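Small Desks & Tidy Rooms > Cloths, Dusting & Care
Reading time: 2 min

Best cloth for a white table and a tablet?

dullness_cadi
Got a white table with rounded corners in July and I love it, but every speck shows! What do you all wipe yours with? My tablet lives on it too, so one cloth for both would be great.

K_Kuroda
Old T-shirts. Cut up, free, done. I've never paid for a cloth in my life.

pirkthorpe40
Oh no no, T-shirts leave fuzz all over a black screen. Get a soft microfiber one and keep it just for the tablet. Mine has been through around 40 washes and still picks up everything (no fabric softener, ever!!).

K_Kuroda
Mine don't leave fuzz. Maybe buy better T-shirts.

kaede_k
Team separate cloths, sorry Kiyoshi. Crumbs from the table end up scratching the screen. And can I put in a word for clearing the table first? I used to dust around things. Now it all goes on the chair, I do the whole top in one go, and then only the nice stuff comes back.

dullness_cadi
Ha, my chair is already the place where everything goes. I tried a lavender-colored cloth tonight and I'm so happy with it, it's easy to spot when I put it down.
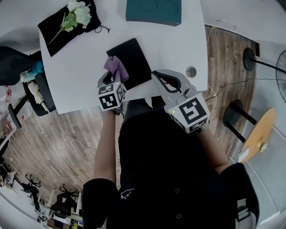 I'm keeping the fake flowers out, though, even if they collect dust like crazy. White petals and green leaves cheer up the whole corner. Does anyone wash theirs?

pirkthorpe40
Yes! Lukewarm water, a drop of dish soap, swish, hang upside down overnight. Did mine Tuesday and they look brand new.

K_Kuroda
Or a hair dryer on cool. Two minutes.

kaede_k
OK, that one I'll give you, trying it tomorrow!

Filed under: Cloths, Desk, Fake Flowers

Related threads
Cable grommets: cover them or leave them open?
Drawstring pouches for chargers
Office chair arms that bump the table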